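程诗雨 Shiyu Cheng
手写字爱好者,住在 Cendonbridge。笔比衣服多。

1/
开个串!最近整个人沉迷在「写名字」这件事里,具体来说是写桌卡,就是宴席上那种对折一下立起来的白纸卡。接了朋友的活儿,越写越上头,攒了一肚子话,慢慢发,大家随便看看。

2/
起因是 Eimear Cronin 要办一场长桌晚饭,人不少,请柬早就发了,剩下桌卡没着落。她问我:「你不是老在练字吗?」我说对啊对啊对啊!三个对啊,活儿就到手了。

3/
先交代一下水平:我不是科班出身,没正经拜过师,中文字写得也就是能看。英文是自己瞎练的,从抄菜谱开始,抄了一整本,里面的黄油两个字(butter)我能写出花来。

4/
名单拿到手,第一反应是好长。第二反应是好好看!人名这东西单独拎出来看真的很美,有的一长串像火车,有的短短五个字母,站在那里稳稳当当。

5/
我对短名字有偏爱。长名字你写歪一个字母,别人看不太出来,后面还有一大截可以救。短名字不行,每个字母都在最前排坐着,哪个打瞌睡一眼就看见。

6/
所以我的练法是:先挑短的,翻来覆去写,写到手不紧张。这次挑出来的是 Satya。

7/
为什么是它呢,看字母就知道了。S 是弯的,a 是圆的,t 要竖起来,y 要拖个尾巴,最后再来一个 a 收住。五个字母把我最不擅长的几件事全占了,哈哈哈哈。

8/
S 先说。S 是全字母表里我最怕的一个!上半圈和下半圈一样大,看着就头重脚轻,下面稍微胖一点点反而顺眼。我以前一直写成一条受惊的蚯蚓,后来改成先在空气里比划一遍再落笔,好了很多。

9/
然后是 a。这个名字里有两个 a,问题就来了:两个要不要一样?印刷体当然一样,手写的话我喜欢让第二个稍微放松一点,像说完一句话吐口气。不过两个差太多又像是两个人写的。这个度我还在找。

10/
t 的横!t 的横可以玩的东西太多了。短短一横很乖,长长一横能盖住旁边的 a,像给它撑伞。我个人超爱撑伞的写法,但是笔粗的时候要小心,伞会压到人。

11/
y 的尾巴就看纸了。桌卡是对折的,能写字的那一面很窄,尾巴拖太长就要跑到下边缘去了。我一般先用铅笔轻轻点个小点,告诉自己尾巴最多到这里,写完等墨干透了再擦。

12/
说到墨干透。一定一定一定要等!我第一批废掉的卡全是手背蹭花的。右手写字的人从左往右其实还好,但是写完一张我总忍不住拿起来欣赏,一拿,大拇指就印上去了。现在的规矩是写完手离开桌面,去倒杯水。

13/
聊聊纸。试过好几种,亮面的直接放弃,墨水浮在上面半天不进去。太粗糙的也不行,细笔会刮毛。现在用的是 Dallora 的白卡纸,在 Cendonbridge 老街那家文具店买的,一包 100 张,手感哑哑的,折起来脊线很利落。没什么特别的花样,我就是喜欢白的。

14/
折纸有个小窍门,折之前拿没水的圆珠笔沿着尺子划一道,再折,边就是直的。我头几张是徒手折的,立起来像喝多了,慢慢慢慢往一边滑下去,看着特别有喜感。

15/
然后是先折还是先写?我试了两种。先写再折,字容易写偏,因为你估不准哪里是中间。先折再写,下面是两层纸,软软的有点弹,细笔写起来会飘。最后选了先折,压平了写,飘就飘吧,练练就不飘了。

16/
笔!终于说到笔了!我憋了好久。

17/
这次特地把粗的细的、深的浅的都翻出来写同一个名字,就想看看差别有多大。结论是差别大得吓人。同样五个字母,同一个人写,换一支笔就像换了一个脾气。

18/
细笔:安静,秀气,有点害羞。坐远一点就看不见。适合写在角落里,比如卡片背面那句「谢谢你来」。

19/
粗笔:大嗓门,热热闹闹,坐对面都能看清你叫什么。缺点是 a 中间那个小洞很容易糊死,糊死以后就是一个墨团,整个名字立刻困了。

20/
中间那种不粗不细的最百搭,可是也最没脾气。我写了几遍觉得挺好,过一会儿回头看又觉得好像没写过。大家懂那种感觉吗?

21/
颜色也纠结。Eimear 本来说全用黑的,稳妥。我偷偷给她写了几个蓝色的发过去,她隔了一小会儿回我一个字:「蓝!」后来又补一句:「暗红的也好看,你别让我选。」

22/
蓝色粗笔真的很精神,像刚洗过脸。暗红的细笔完全是另一种味道,有点像老信封上的字。我私心更爱暗红,可是晚饭的灯光估计偏黄,暗红细字放在黄光底下大概要凑近了才读得出来。实用和好看打架的时候,桌卡还是得让人找得到座位。

23/
对了,有人问我练字用不用字帖。用的,一本叫 Rajput 的旧册子,旧货摊上淘来的,封面都软了,里头各种字母连法画得特别清楚。我不照着写,主要看它怎么从 t 走到 y。这两个字母中间那个拐弯,我琢磨了好几个晚上。

24/
拐弯的秘诀(自己总结的,不保准):t 写到底别急着抬笔,先轻轻往右上带一下,y 的左边那一笔就从那里接过来。抬笔再落也行,字会更像印的。连着写呢,字就像在走路。

25/
练的时候我有一个坏习惯,舍不得用新卡。一张卡翻来覆去写,空白的地方全塞满,大的小的挤在一起,像一群人挤电梯。不过这样有个意外的好处!几种写法摆在同一张上,谁好谁坏一目了然。

26/
给你们看看练习卡,同一个名字挤了八遍,粗的细的都有,手边是黑色和绿色的记号笔,手上还戴着红绳。

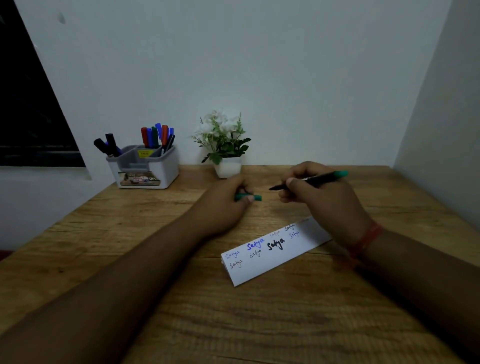

满纸都是 Satya,黑色粗的那个嗓门最大。

27/
我自己最喜欢的是左边那两个暗红色小小的,上下挨着,像在说悄悄话。蓝色那个嘛,大大方方的,放在桌上肯定好认。你们喜欢哪个?评论里说说,我是真的想知道!

28/
写字的桌子我也要夸一句。浅色木头,蜜一样的暖棕色,白卡纸往上一放特别显眼,字有没有写正立刻看得出来。以前在白桌布上写,卡和桌子糊成一片,写完拿起来才发现全歪。

29/
红绳多说一句,细细的好几股,写字的时候会垂到桌面上。有朋友说写字的人手上别戴东西,会蹭。我觉得看习惯吧,我写之前会先把手腕放平,让它老老实实待在后面。而且写到烦了低头看见一点红色,心情会好!

30/
握笔也有人问。我的体会就一条,别捏死。捏得越紧线条越抖,写完一排手指头还酸。细笔尤其要松,松到旁边有人轻轻一抽就能抽走的程度。粗笔可以稍微用点力,但也是手臂在动,手指歇着。

31/
给想试试写桌卡的朋友列几样我觉得值得备的:
一支细的,一支粗的,颜色随心
哑面白卡纸,多买一包
铅笔和软橡皮
尺子
没水的圆珠笔,划折线用
一杯水,离纸远一点!!!

32/
最后那条有故事。七月那次给 Zamport 的小书店写书架标签,我把杯子放在右手边,一抬胳膊,整杯倒下去,16 张写好的标签全部变成水彩画。店主人超好,说有两张晕得挺美,还真贴上去了。从此杯子住在窗台上。

33/
再说说名字拼写。写之前一定跟主人家核对一遍!Eimear 给我的名单里有两位的名字和请柬上差一个字母,幸亏问了。字写得再漂亮,名字写错了人家坐下来心里总会咯噔一下。Eimear 自己的名字就常年被人拼错,她对这件事特别上心,核了三遍才肯放我动笔。

34/
也有人问中文名怎么办。中文名两三个字,放在横的卡上其实很好看,间距拉开一点就行。我准备两种都写:会看中文的客人,正面中文,背面英文。中文我打算用软一点的笔头,硬笔头写撇捺总觉得少口气。

35/
翻了翻练习记录,从开始练到昨天,我写名字写了 643 遍(对,我每次写完都在本子上画正字,画上瘾了)。回头看第一页,那个 S,我的天,受惊蚯蚓本蚓。

36/
进步最大的是什么时候呢?是有一天边听广播边写,脑子没在字上,手自己走。写完低头一看,咦,这个 y 是谁写的,尾巴怎么这么舒服!然后一认真去模仿它,又写不出来了。气得我去煮了一锅面。

37/
关于最后定哪种写法:客人名字用蓝色粗笔,背面的小字用暗红细笔。Eimear 拍板的。这样两种颜色都用上了,我们俩都高兴。绿色留着,她想在菜单上画几片叶子。

38/
接下来的安排是每天晚上写 5 个人的,写多了手会懒,字也跟着懒。先写短名字热身,长的放中间,最后再写一个短的。名单上最长的那位我已经提前给他练了两页草稿纸,名字里有三个连着的竖,像栅栏。

39/
回几条评论统一说:笔的牌子我没有特别推荐,抽屉里什么都有,有的还是别人送的。重点是拿一张废卡先试,看它在你的纸上洇不洇。同一支笔换一种纸,表现能差很多。

40/
还有朋友问手抖怎么办。我也抖!尤其是写正式卡的第一个字母,抖得像在坐拖拉机。我的办法是旁边永远放一张练习卡,先在上面写一遍同样的名字,马上转过来写正式的,手还记得刚才的路。

41/
写坏的卡我没扔,剪成小条做书签,背面还能记页码。现在家里每本书里都夹着一个人名,翻开来像有人在那页等我,挺热闹的。

42/
下一位要攻克的是名单上一个 Q 开头的名字。Q 的那条小尾巴,往左甩还是往右甩,我已经跟 Eimear 讨论了一下午。会写 Q 的朋友请务必来教教我,附照片最好!我去削铅笔了。

2023年10月12日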